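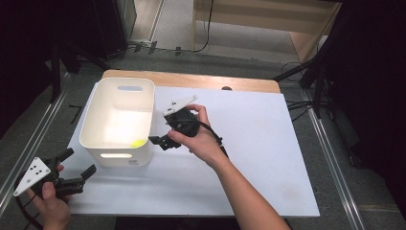
PRESTPORT – Storage seller Clernholm will add an open-top white plastic bin to its Lundasberg range in March, priced at $7. The company says the bin "ends clutter for good." Buyers may want to wait and see.

Clernholm bases the claim on a survey of 237 customers, all of whom already owned something from the range. It has not released the questions.

The bin has cutout handles and no lid – lids are sold separately, in packs of 2. Small toys, balls and craft supplies are the suggested contents. Sorting them is still up to the owner.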